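Handout 7: Building a Home Chopping Arm
Session two, motion reference

The Umis arm is a bench build: a printed base, five hobby servos and an Arkel control board. Before writing any cutting motion, watch how a person does the job and write down what each hand is for. 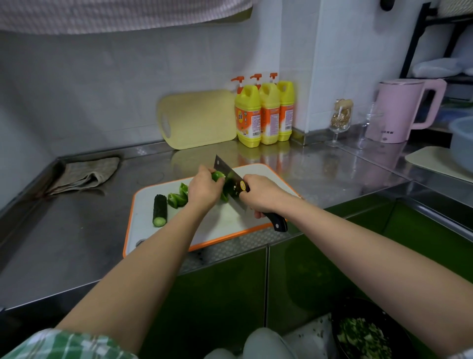
Start with the tool mount. The Umis wrist has no fingers, so the knife must bolt to a plate. A cleaver suits this because the blade is wide and the edge is easy to locate from above. Its round label near the handle gives the tracking software a fixed point. Leave the label on.

Arm budget for the build:
Servo torque test: 725 cycles, no load
Parts total: $477
Control loop log: 2,065 lines per run

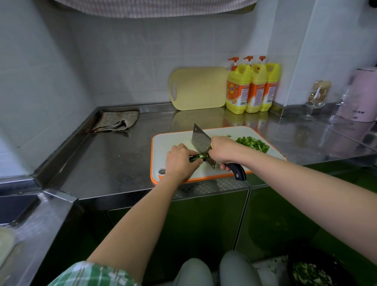
Prepared by the course instructor, Westton Shared Workshop

The second hand is the harder half. It holds the pepper against the board while the blade comes down. Our first version will use a spring clamp and cut one strip at a time. Keep the clamp outside the blade path in software and with a hard stop.

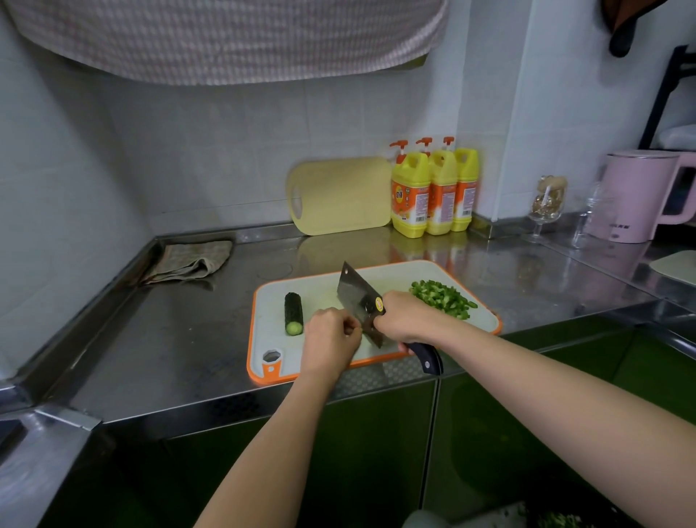

Calibration uses the four corners of the cutting board. Enter them in the Dong script in clockwise order, starting at the back left. A white board with an orange rim is good for this, as the color threshold finds the border quickly. Polished steel gives false matches, and the counter here mirrors the bottles behind the board. Mask everything outside the rim before you run the corner finder.

Run the first tests with a wooden dowel in place of the blade. Cut power at the wall before changing tools.
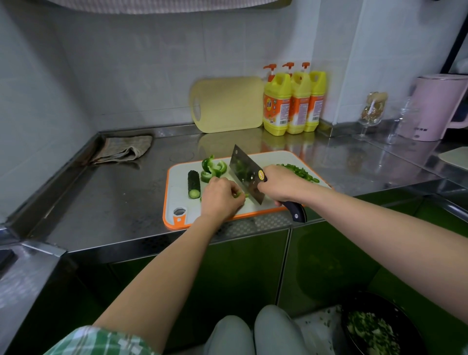 Westton Shared Workshop, Home Automation Group

For next session, list the separate motions needed to dice one pepper strip. Mark which ones need the holding side to move. Include where the finished pieces go, as a heap on the board will get in the way of the clamp.

Shares: 7 | Comments: 0
Contact the workshop | Back to top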